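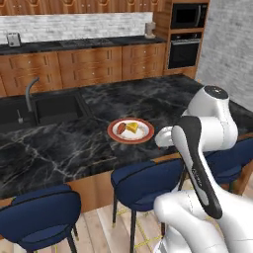 Speaker notes, planning session

Start with the failure count. We ran 506 episodes in the simulated kitchen, and 407 finished. Most of what was left came from the planner, so that is what I'll cover.

Point out the plate on the island. Two items side by side, a sausage and a yellow wedge. The Terside detector gives one box per item, but when the boxes overlap the planner used to merge them into a single obstacle and find no grasp at all. We now keep them separate until the last check.

Next, the counter. Dark glossy stone with light veins. Rendered depth is clean, so we add noise before perception sees it - otherwise the numbers look better than they should.

Collision model: island top, faucet, stools. The stools were missing from the Drarkent export for a while. Mention that the elbow plans went straight through the seats and the logs showed no error.

Timing. Planner budget is 300 ms, control loop runs at 30 Hz. If planning runs over, the arm holds its last pose. Don't go into the Lenz controller here, there is a backup slide.

Pause for questions before the Altel tooling part. Replay viewer first, then the config diff.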